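How to Budget for Hand-Held Grippers Before You Budget for the Robot

January 20, 2024

At the Pornside shop we bought the arm first. It was a handsome arm. It then stood under a sheet for most of a year, eating floor space, while we worked out that we had nothing to teach it with. When the Privville site asked for a plan, I wrote them this one.

Step 1. Price the pair, then the spares.
Grippers are used two at a time, so a quote for one is a quote for half of what you need. Fingers wear out and get dropped. We set aside 40 dollars a month for fingers and spent all of it.

Step 2. Walk the room with a tape measure.
Each station needs a table, clear floor on the working side and a chair for whoever is waiting. Draw it on paper. Our first drawing left out the chairs, and people sat on the shipping crates until I gave in.

Step 3. Count outlets, then double the number.
Power strips, long cords and cable covers came to 70 dollars a station. Gilchrist, who supplied our furniture, left this line off their quote, and so did we. Put it on yours.

Step 4. Buy boring props.
You need plates, boxes, a kettle, play food, a tool or two. Set a cap of 100 dollars and go to a thrift store. Somebody will ask for a nicer kettle. Say no.
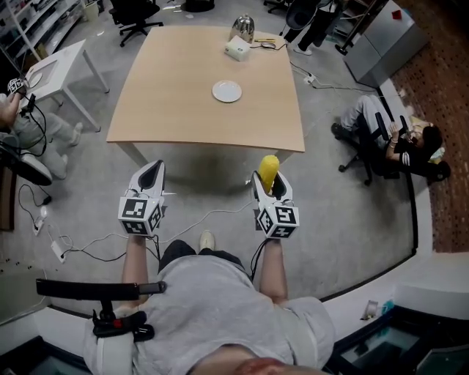 Two-handed work at the table, with the yellow corn in the right gripper.

Step 5. Pay for printed markers up front.
If your grippers track by marker cubes, order a second set with the first. A scuffed cube is a cheap part that can stop an expensive afternoon. Tunach, our tracking package, costs over 700 dollars a year, and it does not care how nice your arm is.

Step 6. Now look at arms.
Keep the arm on its own page of the budget, with its own approval. By the time anyone signs it you will have a few months of real spending to show them - and possibly a free sheet, if you'd like ours.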